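Subject: Re: [handheld-practice] Draft section on mirrors and bystanders
Date: December 28, 2021

Hello everyone, and thank you to whoever wrote in from the Prieto group, because you put your finger on the part of the draft I have been fussing over since April. Quoting the bit I want to answer:

> We like the rule that everyone in the room signs before recording
> starts, but the draft only talks about operators. What about people
> who walk through? And does a reflection count as being recorded?
> We have nearly 1,000 clips with glass or mirrors in them and would
> like to know before we send them to Melell.

To the first question, yes, I think walk-throughs have to be covered, and I would like section 2 to say "any person in the room" where it now says "the operator." When you are standing over a piece of furniture with a gripper in each hand, you are looking at what your hands are doing, as you should be, and you really can't keep track of who has wandered up on the other side of it. The head view takes in a great deal of floor, and with it a great many shoes and trouser legs. 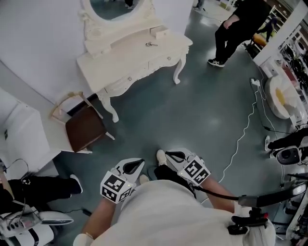 So the form should be signed at the door, before anybody picks up a tool, and I would keep the forms with the session sheet where the next person can find them. Adirden keeps theirs in a separate binder and I have heard good things about that too, so I won't be stubborn about it. While we are in section 2, I'd also like a line about cables on the floor. It doesn't have to be long. "Route cables away from where the operator will step" would do, and we can argue over the wording later.

As for reflections, I would say they count, fully. A face in a mirror is a face, and it should be blurred in every view before the clip leaves the building, the wrist views included. Those are the ones people forget! The operator is pointing the tool at a drawer or a tabletop and the mirror quietly gives back the whole person holding it.
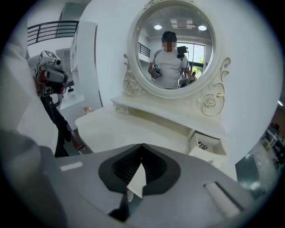 Gripper view at the vanity, operator's face blurred in the mirror.

My suggestion for the Juka checklist is that one person goes through the wrist views by hand for any set with a mirror in it, even when the software has already been over them. I know that is a lot to ask of the larger sets (ours is 4,000 clips, and I groan along with you), but I would sooner be slow here. The tags on the grippers should stay unblurred, of course — please check that your blurring leaves them alone.

If you have changes to section 2, send them to the list as plain text and I will fold them into draft 5. Warm wishes to all of you, and do stay rested over the new year.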